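An evening at Humell: two arms, one tabletop and a lot of cardboard

I'd been promising myself a trip to Humell for ages, and when the invitation to one of their evening open sessions dropped into my inbox I said yes before I'd even looked at the train times. (Big mistake. More on the trains later.)

For anyone who hasn't been following, Humell are the people behind the Juvik, a two-armed bench robot they rent out by the month to small workshops, colleges, packing rooms and anybody else with fiddly little jobs and not enough hands. You don't buy the thing. You pay for the arms, the setup, the training and a person on the end of the phone, and when you've had enough they come and take it away again. I've been curious about that side of it for longer than I've been curious about the robot, to be fair, as I spent years in a gift packing business where we bought one clever machine, used it for a single Christmas and then hung coats on it.

The building is up above a tile showroom, in what used to be the offices of a shipping agent called Burkine. The old name is still on the lift. I went up with a couple who run a soap company and a very quiet man with a rucksack, and we were all let in by Valentin Leblanc, who looks after customers for Humell and did most of the talking on the night. He has a lovely way of answering the question you asked and then stopping, and I can't say that for everyone I've met on a sales evening!

First came coffee, and then came the talk. I'll be quick about the talk. Slides, a bit of history, a film of a Juvik putting lids on jars at a place called Kamata, where they've had one on hire since February. The jars were good fun to watch. I did notice the film had been sped up, and I asked about it, and Valentin said yes, it had, and went back and played us a bit at normal speed. It was slow. I mean properly slow, the sort of pace where you'd want to reach in and do it yourself. But it kept going, jar after jar, and the Kamata people apparently leave it to get on with things over lunch, so who cares if it's slower than me? I'm slow over lunch as well.

Then through to the back, where the real work goes on, and this was the bit I'd come for.

I think I'd expected something like a showroom, all white plinths and spotlights. It's a workroom. The arms live at a table with cardboard over the top, and it has the marks and scuffs you'd get on any bench that's used every day. I liked it straight away. In our old place we put cardboard down on everything too. It saves the table, it's kind to whatever gets dropped on it, and when it's past saving you put it out with the recycling and flatten another box.

Kiyoshi Nomura runs the bench. He's the one who decides what the arms get to practise on, and his rule is that it should be things people have at home or could pick up on the way in. Bowls, bags, bottles, something soft, something shiny. His argument is that a robot which has only ever met neat grey blocks is no good to a soap company. The soap couple nodded very hard at this. He was especially keen on clear plastic bags, which he called his favourite enemy. They're see-through, they crinkle, and they never look the same two minutes running. I have packed thousands of things in clear plastic bags and I have sworn at a fair few of them, so Kiyoshi and I got on very well after that.

We watched for a good long while. I'd say the nicest surprise was how the arms move. I had a picture in my head of something jerky, stop and start, and it's much more of a swing and settle, with one arm coming over the top and the other curving up from underneath. They're bigger than I'd thought as well. On the website they look like desk lamps. In the room they look like something you'd want to walk round, and I did walk round, twice, until I was asked very politely to stay on my side of the tape.

Kiyoshi talked us through the cables, which I wouldn't have thought to ask about. On a pair of arms that work this close together the cables are half the job, he said, as every one of them has to have enough slack for the longest reach and not so much that it drags things about. The bench set-up is the workshop version, with more of the cabling out in the open than you'd get on a hire unit, and he reckons he moves a clip or a tie most days. The quiet man with the rucksack came alive at this point and asked what happens when one snags. You stop, you free it, you start again, was the answer, and the hire contract covers a new one if you've pulled it to bits. I wrote that down.

And the grippers! I'd read so much about robot hands with five fingers that I was almost let down to see plain little fingertips on the end of a white housing. Kiyoshi says customers nearly always ask for a hand, then look at what they need picked up and find that a simple pinch will do. You can swap the tips for softer or longer ones. The spare tips are part of the hire, the longer ones are extra. (There's quite a lot that's extra. I'm coming to that.)

We did get a go, of sorts. You stand well back with a pair of handles and the arms copy what you do, and that's how a new job gets taught. You do it a few times, the system learns it, and then you do it a few times more when you find out what it has learned. I was hopeless. The soap lady was brilliant and had something picked up, turned and put down again on her second try, and then couldn't stop grinning for the rest of the night. My trouble was that I kept looking at my own hands instead of at the grippers. Valentin said everyone does it, which was kind of him, and then the soap lady said she hadn't, which was less kind!

Now, money and small print, because I know that's what half of you are here for.

They start every hire with a visit. Somebody comes out, looks at your bench and your job and tells you if it's a daft idea. I asked how often it's a daft idea and Valentin said more often than his boss would like. If it goes ahead, you get 3 days of setup and teaching, and you need to have a person free for all of it, the same person each day. After that it's 744 a month on the shortest deal, and that's for the arms, the software, the phone line and ordinary wear. It comes down if you sign for longer. Delivery is separate. Teaching it a new job is free if you do it yourself with the handles and charged if they come out to do it for you.

Is that a lot? I honestly went back and forth on the train. For the packing business, in a busy season, I think I'd have had one and been glad. In a quiet month I'd have been looking at it and thinking of all the ribbon I could have bought. What swings it for me is being able to send it back. You do have to give 8 weeks' notice, though, so you can't just have it for the mad fortnight before Christmas, and I did say so. Valentin said a lot of people ask for that and they're looking at it. I'd like to see them do more than look.

A few other grumbles while I'm at it. The phone line shuts in the early evening, and as we were all standing there in the evening, watching a robot, I thought that was a bit rich. The handbook I flicked through has been written by somebody very clever for somebody equally clever, and it wants a plain version with pictures. And you need more room than they tell you. The leaflet gives you the size of the table and says nothing about the space for the person, the handles, the boxes coming in and the boxes going out. Measure up, then add a good bit on top.

The good stuff, then. Everyone I met seemed to like their job. They let the arms make mistakes in front of us and didn't rush to cover it up, and when something was fumbled Kiyoshi just said "again" and had another go. I've been to smarter evenings where every move had been rehearsed to death and I came away knowing nothing. I came away from Humell with four pages of notes and a coffee stain on my sleeve.

They can take about a dozen people at a time and you have to book. Wear flat shoes, there's a lot of standing. Take a sample of whatever it is you make or pack, as Kiyoshi will happily have a look at it, and I was cross with myself for turning up with nothing but a notebook. If you're going by train, check the last one back before you set off and not, as I did, on the stairs down. I got home on a bus, a very long bus, sitting beside a man eating a whole roast chicken out of the bag.

The soap couple have booked their visit, by the way. She messaged me this morning. I've asked her to let me know how they get on, and I'll put it up on here if she doesn't mind. 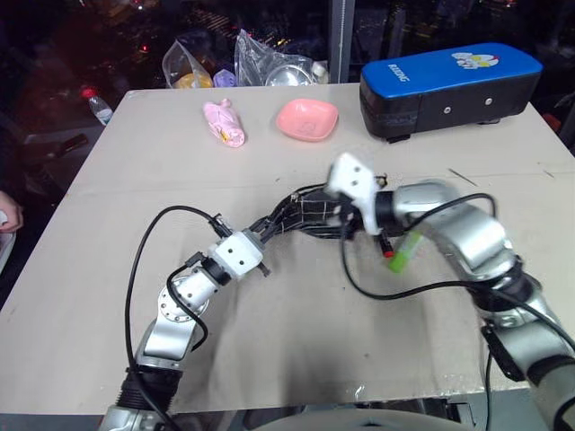 The arms at the cardboard-topped bench, with the city lights behind.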